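Lileva Toilet Suites: Frequently Asked Questions
Bangash Bathroom Supply, technical support
Last revised 9 June 2020

These answers cover the Lileva close-coupled and back-to-wall suites sold through our trade and retail counters. Wall-hung pans and in-wall cisterns have their own page.

What does "set-out" mean, and how do I measure it?
For an S-trap pan (waste through the floor), set-out is the distance from the finished wall to the centre of the waste pipe. For a P-trap pan (waste through the wall), it is the height from the finished floor to the centre of the pipe. Measure to the finished surface. If tiling has not been done, add the thickness of the tile and adhesive. Skirting should be removed or allowed for.

Can I fit a Lileva suite to an existing waste?
Usually. The Lileva S-trap version uses the Jurgate offset connector, which can be rotated to suit a range of set-outs. Check the range on the sheet supplied with the connector before you buy. If the old pan sat on a set-out outside that range, the pipe will need to be moved by a licensed plumber.

Does the cistern have to touch the wall?
On back-to-wall models, yes. The rear of the pan and cistern should sit flush, with a thin bead of silicone down each side. On close-coupled models a small gap is acceptable, but the cistern must be screwed through both rear fixing holes. Do not rely on the coupling bolts alone.

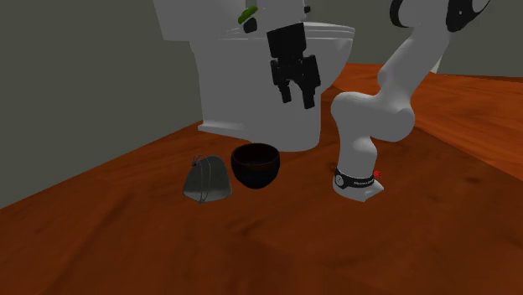 White suite with flat-lidded tank, plain grey wall, timber-look floor (computer render).

Can a suite be installed on a timber floor?
Yes, provided the floor is rigid and level. Fix the pan with the supplied brackets and screws into solid material. Bedding the pan in mortar is not recommended on timber, where movement can crack the base. Use a neutral-cure silicone and leave a short gap at the rear of the base so that any leak becomes visible. Sheet flooring should be sealed around the waste before the pan goes down.

How long should I wait before using the toilet?
Allow the silicone to cure for the time stated on the cartridge. The cistern can be filled and checked for leaks during this period, but do not flush it or sit on the pan.

The cistern keeps running. What is wrong?
Lift the lid and look at the water level. If water is entering the overflow tube, lower the float by turning the adjusting screw on the inlet valve clockwise. If the level is below the overflow and water is still running into the pan, the outlet washer is dirty or worn. Turn off the stop tap, flush, release the outlet valve with a quarter turn and rinse the washer. Replace it if it is grooved or swollen.

The half flush does not clear the pan.
Check that the water reaches the fill line moulded inside the cistern. Low fill is the most common cause. If the level is correct, check the button rods. A rod set too long holds the valve partly open, and one set too short will not lift it fully.

Which inlet valve do I need?
Suites made from February onwards use the Uvden bottom-entry valve. Older suites use a side-entry valve, part 958. The two are not interchangeable, as the cistern is drilled differently. Both are stocked at all counters.

Can I use in-cistern cleaning blocks?
No. Chlorine-based blocks attack the rubber washers and void the warranty on cistern parts. Cleaners that hang under the rim are acceptable.

What does the warranty cover?
Vitreous china is covered against manufacturing faults. Cistern valves, buttons and seats are covered for 2 years with proof of purchase. Labour is included in the first year only. Damage from over-tightened bolts is excluded.

Who do I contact about a fault?
Send the model code, the purchase receipt and a short description of the fault to the technical desk, attention Suleiman Akpan. The model code is on a label inside the cistern, on the rear wall above the water line.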